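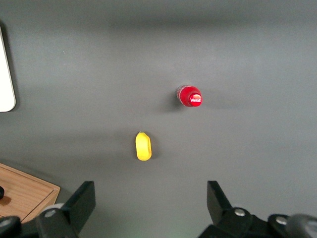 Red cap, grey tabletop. Bottle sold separately, by other people.

Prilix Linter 5

Static analysis for people who inherited the code

Overview

Prilix reads your source code and tells you what is wrong with it, in order of how much it will hurt. It does this before the code runs, which is generally the cheaper time to find out.

The program comes from Bikberg, where we have been making tools for C and C++ for long enough to have strong views on semicolons. Version 5 is a rewrite of the part that follows values between functions. The old one was clever and slow. The new one is less clever and gets to the end.

What it finds

Variables read before they have been given a value. Pointers that are checked for null one line after they are used. Loops that stop one short, or one long, depending on who wrote them. Branches that can never be taken, including the one with the comment saying "should never happen". Memory freed twice, or by two people who each thought it was their job.

There are 200 checks in the standard set. You will want to turn off 20 of them on the first day, and the setup wizard has a fair idea which ones. Naming style is off by default. We have seen what happens to teams when it isn't.

How the reports look

Each finding gets a file, a line, a sentence in plain English and the path the value took to get there. You can have it as text in the terminal, as a web page, or as a file your build server can read. Findings are marked Certain, Likely or Worth a Look. If you only ever fix the Certain ones you are already doing better than the project we tested this on, a stock control system that gave 2,972 findings on its first run and is still in daily use.

Old findings can be parked in a baseline file, so that only new ones fail the build. The baseline file is plain text, sorted by path, and it shows up in code review when somebody adds to it. This was a customer request. It has made the customer's developers less fond of their manager.

Working with your compiler

Prilix has its own front end and does not need your code to compile, though it will mention it if it doesn't. It understands the usual extensions from the common compilers and a few unusual ones. If you use the Jilitz cross-compiler, pick the Jilitz profile before the first scan – the sizes of the integer types are different there and you will get a great many warnings about it otherwise.

Macros are expanded and then reported at the place you wrote them. Macros that expand into other macros that expand into half a statement are reported with a sigh.

What's in the licence

One licence covers one named developer on as many machines as they can carry. Build servers are free. Updates are included until the following March, whenever you buy, so April is a sensible month to do it.

The Ní Bhriain rule pack for embedded work is a separate purchase. It is strict, it dislikes recursion, and its manual is longer than ours.

Support

Write to us with the smallest piece of code that shows the problem. Messages are answered in the order they arrive, starting at nine on Monday. Please don't send the whole repository.

Trial copies run every check but show only the first 20 findings per scan.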